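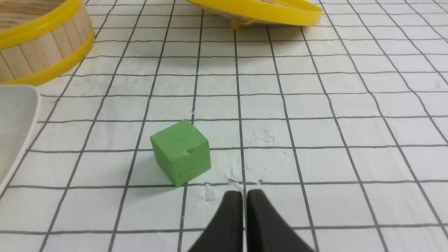 Figure 3. A matte cube in a muted green.

4.2 Do shared color names mean shared colors?

Retailers often claim that color names do useful work for shoppers. The Hiven catalog study, the source most often cited for this view, reported that buyers who saw a named shade returned fewer items. We are not persuaded. Its sample of 108 buyers came from a single store, and the named shades were also the cheaper ones.

Our own survey gives little support to the claim. Of 1,097 people who were sent the form, 930 returned it complete. Asked in free text for the color of a pale green paint card, they used more than 18 distinct terms. "Sage" was the most common, but many of those who wrote it later picked a darker chip as the best match for the word. A surface like that in Figure 3 could plausibly be sold as sage, moss or grass, and a buyer would learn little from any of them.
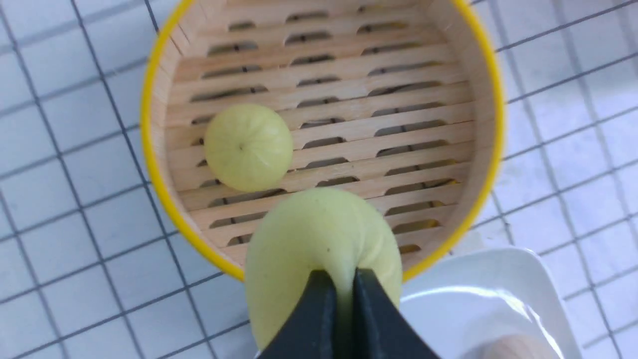 Figure 4. Bamboo steamer basket with a bright yellow rim.

Stronger colors are usually assumed to be safer ground. The yellow in Figure 4 needs no fancy name, yet the Zitetti and Buvden catalogs each list several yellows, and their labels overlap only in part. Natural materials fare worse. "Bamboo" is used in both catalogs as a color, a material and sometimes a finish, and we could not always tell which was meant.

It may be that names help in ways our form did not capture, such as making a product easier to remember. That would be a weaker claim than the one usually made, and it has yet to be tested with prices held equal.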